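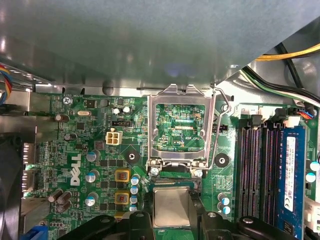

July 5, 2019

Quick one, dinner's on. The council has finally resurfaced Burkard Lane – all the way from the Tindolton turning to the bridge. 72 potholes reported since May, says the parish newsletter, and I beleive every one of them. Lovely smooth tarmac now. No white lines yet though, and the drain by the bus stop still has leaves in it.

Bins next. Green ones not emptied again, our end of Vivmont Road anyway. Rang the depot, 134 on the list before us. Back out on the kerb tommorow by seven – they said.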